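From: Floarea Ilie
To: Pritbridge Trees and Lanes list
Subject: Re: Walking the lane before the planting money is settled

Karthikeyan Mathew wrote:
> I've got the lane down as 23 on the repair sheet, mostly for the
> surface. Is it worth asking for tree money as well, or are the
> verges too far gone? Delia thought the left side was hopeless.

Oh, please ask for the tree money! I walked it again this morning and came home so pleased with the place. The shade alone is worth the trip: trees on both sides, leafy right up, with shadow lying in patches over the pavement. Yes, it's dusty, and the curb on the left is crumbling, but the bones are wonderful.

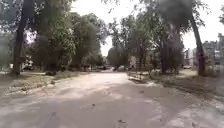 Delia has a point that the grass is thin. I'd still try it. We have 1,567 in the pot, and 700 of that would cover mulch and a good tough seed mix from Gorkham, with plenty left for the curb. I'd love to see the trunks mulched first (wide rings, please, and nothing piled against the bark).

The surface is your department, Karthikeyan, but do look at the worn, cracked patch in the middle of the road on the stretch toward the cross street. I'd put that ahead of sweeping. The weeds and dry grass along the left there can stay for now as far as I'm concerned, they're holding on in pure sand and I rather admire them.

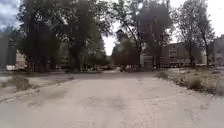
What I'd like from the list

- Anyone with a wheelbarrow, write to me.
- Valentin, can you bring the long rakes back from Twal?
- Opinions on clover in the seed mix. I'm all for it!

Floarea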